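Projects Reports Gallery Contact
Coursework > Spring Reports > Table Setting and Storage

Sorting Out the Dishes
Selma Georgiou

When I picked the dish corner at Toltwood for my project, I thought it would take me one cozy Monday afternoon (it took the better part of February!). The supper club feeds 17 people, and everything used to live in one deep drawer, so you had to dig past the plates to get at a spoon.

My plan was to give each kind of thing its own bin, with plates and bowls sharing the big one and the soup spoons and chopsticks each getting a smaller one.
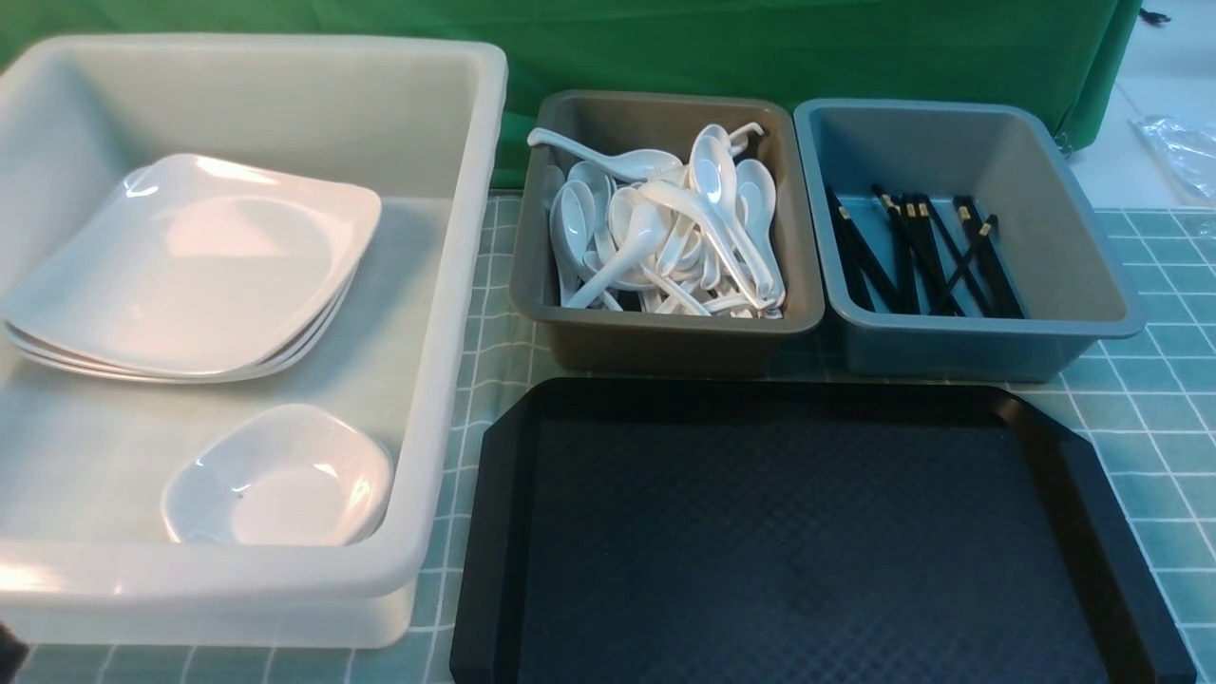 I tried lids at first and gave up on them after 2 suppers, as people kept setting them down in the sink. Open bins are so much friendlier, and even our newest helpers found things without asking me. I would still love to add labels, and maybe a fourth bin for the ladles, which are back in the drawer for now.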